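The Table Is for Eating, in Theory

Every evening at half past five, in households across the country, an adult stands at the head of a table with a stack of plates and looks for somewhere to put them down. I have been that adult for six years. By my reckoning the surface we bought for meals has hosted a hospital, two airports, a bakery and a long legal dispute between a dinosaur and a spoon.

The table was sold to us as the Fivel, a name that suggested clean northern light and people who own one good knife. In the showroom it held a bowl and a single pear. The salesman, a soft-spoken man in a cardigan, ran his palm across the top and told us it would "invite gathering." He was right, though I had pictured guests.

What gathers is stuff. It comes in from the hall, up from the floor and out of coat pockets. Dishes and toys mingle freely, and after a while you stop seeing the border between them. A mug may hold milk or it may hold the sea. 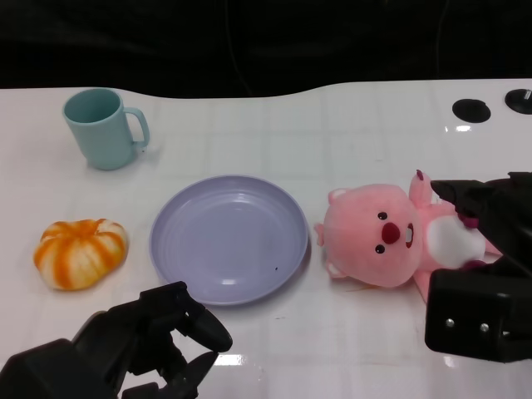
I took this up with Tormod Tangen, who has spent 30 years advising families on what to do with their belongings and who charges, for a morning visit, $142 plus parking. I expected bins. I had cleared a shelf for the bins. Tangen walked once around the dining room, accepted a coffee, and asked where in the house a child could spread something out and leave it until tomorrow.

I said the bedroom. He went and looked at the bedroom, and came back without saying anything, which I felt was worth some of the $142.

"You have a flat place at elbow height with a grown-up nearby," he said. "Of course they come here. I would come here."

His method, such as it is, fits on an index card. Dishes that are meant for eating live in the kitchen until there is food on them. Dishes that have gone over to the other side, the pale plate whose match broke last winter, the mug that was always slightly too small, are allowed to stay there, and you stop calling them back. Soft things may sit on the table between meals. Before supper everybody rides home on a tray. The tray is the whole trick. I bought ours from the Trilus catalog for $44 and then found two just like it behind the water heater.

We have kept this up since February, with lapses. The orange-and-white pumpkin, which was bought for one Halloween and has since been in residence through four Easters, rides up front. It has never been clear to me what the pumpkin does. In bakery weeks it is stock. In hospital weeks it is waiting to be seen.
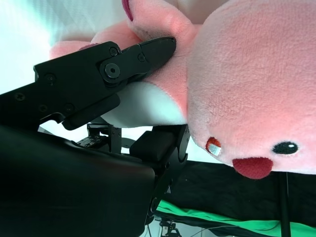
Plush is the hard part, and the reason most tidying advice falls to pieces on contact with a real home. You can sort blocks by size and pencils by whether they work. A stuffed animal has a face, and you have to put it away while it looks at you. Ours is pink with a white belly, with small black eyes, and into its eye somebody has stitched a tiny white highlight, so that even lying sideways it seems to be following the conversation. I have tried the closed basket. The lid was off by breakfast and I was spoken to.

Tangen does not believe in closed baskets either. He had a client with 374 stuffed animals, all of them named, and what finally helped was a low open shelf and a rule that each night a different one got to sleep at the front. We tried it with our more modest population. It works well enough, provided you can remember whose turn it was, and I am told that I can't.

Supper now starts at six, or at ten past if there is surgery. The Fivel has a scratch near the window end and a patch of glitter glue that I have decided to regard as part of the finish. Last week I set down four plates without moving anything first, and my daughter came in, looked at the cleared table and asked who was sick.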